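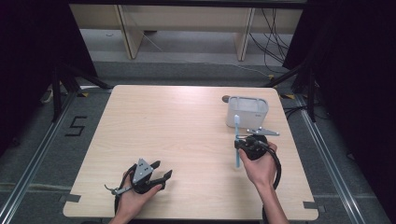 A light wood-grain tabletop with rounded corners. Desks and tables now make up the bulk of returns at Nadomex.

22 May 2020

Online furniture seller Nadomex has discovered that people who buy a desk in a panic do not always love it by the time it arrives.

The company took back 2,149 desks and tables in March, more than in any month since it opened, and says most were in perfect working order. They were simply too big. Customers who had measured the desk had not measured the bedroom, and customers who had measured the bedroom had forgotten about the door.

"We print the width in three places," said Hongjun Duan, who runs the returns department. "We are now looking for a fourth."

The biggest offender is the Plenero, a long table sold as seating six, which sold very well to people living alone. Returns of its smaller sibling, the Flolter, have been modest, although one buyer sent his back on the grounds that it was too small for the Plenero he had also ordered.

Nadomex has until now sold returned furniture in bulk to the liquidator Sydorenko. That arrangement ended this month when Sydorenko ran out of room and suggested, politely, that Nadomex try owning a bigger warehouse. The retailer is instead offering the tables back to the public at a discount, with almost 1,000 listed on its website since Monday. Some have light scratches. One is described as having "a history of soup."

Buyers must collect in person from the loading dock, where staff will bring the table to the curb and then step well back. Whether it fits in the car is up to the customer, and Duan said the early signs were not encouraging. Two tables sold on the first morning were returned before lunch.

From next week the company will also charge a $5 fee on returns blamed on measurement, a sum it admits will not cover the cost of the tape. A free paper tape measure will be packed with every new table. It will be inside the box, under the legs.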